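Does a learned outdoor nav policy need the other robot in its training data?

Posted in Field Robotics Help > Learning and Navigation
September 2023

robots_and_regret

Hi all, long time reader, first time I've been stuck enough to post. I'm trying to reproduce the result in the Flavoncombe paper, the one where they train a visual navigation policy on logged outdoor driving and never give it a map. You feed it the current view plus a goal view, it spits out a handful of waypoints, and a dumb little controller follows them. I love this method! It's so much less plumbing than my old lidar stack.

My setup is a small wheeled base driving on a big stretch of concrete between office buildings. I have 200 logged runs, all teleoperated by me, and I train on short chunks cut from those. The held-out goal error looks great. Then I put a second small wheeled robot out there with it and things got weird. The policy slows way down and its waypoints fan out all over the place, even when the other one is well off to the side and going nowhere near our path. I pulled the views from one of those stretches and they look pretty harmless to me, plenty of open slabs ahead and the other robot over on the right:

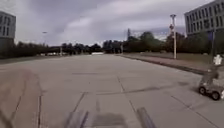

slowloop replied that the fan of waypoints is probably the method doing what you asked of it. If your 200 runs were all solo, the policy has never seen another moving base, so the image encoder hands the head something it has no good place for, and a sampled head will spread out when it's unsure. Before you collect anything, try this. Take a batch of solo views, paste in a crop of the other robot at different spots and sizes, and look at how the spread changes as the crop moves toward the middle. If it blows up no matter where the crop goes, you have a data gap. If it only blows up near the middle, the policy is sort of being careful and you may want to leave it alone and fix the speed in the controller.

I did this on the Skoryk base last year (different building, similar concrete) and it was the first kind. Pasted crops alone got me most of the way. I mixed them into training at a low rate and the spread came down a lot. One warning, though, my crops had hard edges at first and the network happily learned to spot hard edges. Blur the borders a bit and match the brightness, or you'll think you fixed it and then be sad outdoors.

Also please check how you're getting your goal views. In the paper they pick the goal from later in the same run. If you do that with two robots out, the other one may be in the goal view as well, and then the policy tries to match a picture that includes something that has since driven off. That one cost me most of a November.

mudflap_dan

just use lidar lol. Guvero makes a cheap one

robots_and_regret

Ha, I have the Guvero one in a drawer, Dan. The whole point is doing it without.

slowloop, thank you, this is super useful. I ran the paste test tonight and it's the first kind for me too, the spread jumps wherever the crop goes. And yes, I was pulling goals from the same run, so there's that. I'll rerun with goals taken from solo runs only and report back.

fuscombe_fan

Adding a bit because I think there's a second thing going on. I run the Fuscombe code, which is a cleaned-up version of the same idea, and on wide open pavement it has trouble even with nothing else moving around. There's so little texture close to the robot that it leans on whatever is on the skyline. My guess is yours does too. So when something new sticks up past the horizon it messes with the exact part of the view the policy cares about most.

You can test that pretty easily. Black out the top third of the view on solo runs and see how bad the goal error gets, then do the same with the bottom third. Mine went from 86 centimeters to 144 with the top gone and barely moved with the bottom gone. It was kind of eye-opening for me. I'd use a stretch like this one for it, with big buildings both sides, a dark one at the far end and nothing much on the ground except cracks and joints:

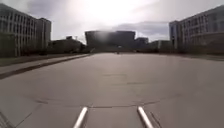

What I'd change, in order

1. Goals from solo runs only, same as slowloop said. It's free, so do it first and retrain before touching anything else or you won't know which change helped.

2. Random masking on the upper part of the view during training. I cover a random block in a quarter of the samples. More than that and mine started wandering.

3. Pasted crops with soft borders. I made nearly 1000 of them from a few short clips and that was plenty.

4. Real two-robot runs, but only a few, and have the second one cross in front sometimes. If it always stays on one side you'll teach the policy a side.

And log the sampled waypoints, all of them, with the average as well. I only kept the average for ages and it hid the whole problem, the mean of a wide fan looks perfectly sensible on a plot.

robots_and_regret

Okay the masking test is such a good idea, doing that next. I've been saving only the average too, ugh. Does your quarter rate hold if I use a bigger encoder, or did you have to tune it again?

fuscombe_fan

Had to tune it again, it ended up a little higher. Start at a quarter and look at the fans.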